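The Yellow Can
Small balconies, big thirst: getting pots through to July 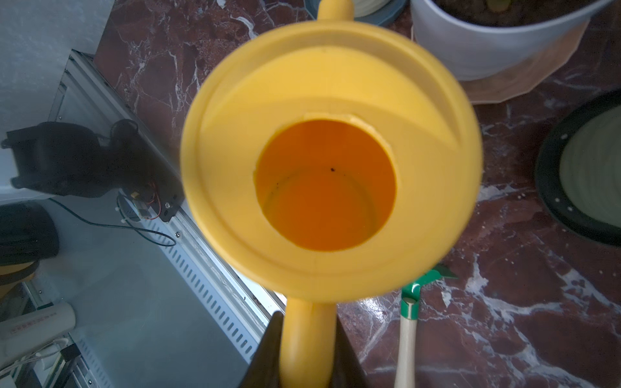 Photo: Negussie / Jaronness Home & Garden

Every plant person in Girnville seems to own one. Yellow, plastic, lives by the balcony door. Mine has outlasted 5 apartments and one very expensive copper thing with a spout like a swan. The copper thing leaked. Went to a yard sale.

What you want in a can: a wide opening. Filling a narrow one under a kitchen faucet is misery, water up the sleeve every time. A round, open top also lets you look inside and see what's living in there. Grit, mostly. Bits of soil. Rinse it once in a while, wipe the rim, done.

Bright color helps more than you'd think. I've lost two green ones behind the ferns.

Now the watering. Push a finger into the soil, second knuckle. Damp? Walk away. Dry? Pour slow, at the edge of the pot, and stop when it runs out the bottom. Big pots fool people, the top looks parched and its soup underneath. White pots stay cooler in strong sun, so check before you pour.

Stone floors next. Polished marble is gorgeous and slick as a fish when wet, so saucers under everything and an old towel close by. Potting mix gets wiped up the same day. Grit scratches, and a scratch on dark red stone shows forever.

Nalcombe, the plant shop by the river, lets you fill up a can at thier outdoor tap and try the weight before paying. Do that. A full one is heavier than it looks.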